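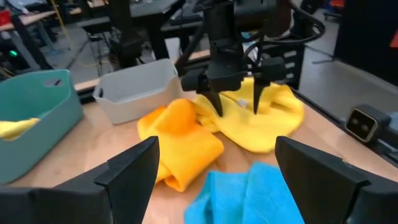
2 min read

My mother sorted towels by color and by nothing else. Beach towel, tea towel, the thin scratchy one from the Rembridge pool with somebody's initials in it, all of them went together if they were yellow. So when So-ying Yeh from upstairs knocked and asked if she could help me clear the apartment, I handed her the yellow ones. I thought it would be the easy pile!

"Which yellow?" she said.

I told her yellow was yellow. She gave me a look I knew from school, and laid two of them side by side on the table. One was lemon. The other was nearly orange, the color of an egg from a good hen, and once I'd seen it I couldn't put them back together in my head.

"She had two baskets," So-ying said. "Teal and white. The teal one was for the house."

"And the white one?"

"For people."

I had lived in that apartment for eighteen years and I had never heard of this. I knew the teal basket, of course (I broke my collarbone in it, going down the stairs at 201 Aerts Street on a dare). But the white bin was just the white bin. It was always empty. I figured Mom had bought it at Kallberg's because it was on sale and then couldn't think what to put in it.

So-ying sat down and started rolling the orange one, badly, so it came out in lumps. She said that when her husband was sick she'd opened her door one morning and found that bin on the mat, with a soup in it and four clean towels. She washed everything and brought it back, and a week later it was outside the door across the hall, where the new baby was. Then down on the second floor. It always came home empty.

"Lemon for babies," she said. "The dark ones for sick people. They don't show the tea."

"And blue?"

She picked up the blue one, which had been scrunched at the end of the table all morning, and shook it and put it down again just as crumpled.

"Blue was for the dog, I think."

I laughed so hard I had to go stand in the hallway. When I came back she had dropped one folded yellow cloth in the teal basket, hanging half over the rim, and was leaving the rest for me.

I had a man coming at four with a van. I called him and said to take the bed and the lamps and leave the kitchen table where it was. Then I asked So-ying who on the stairs was sick, and she pulled out a chair for me and started at the top floor.

4 comments · 201 shares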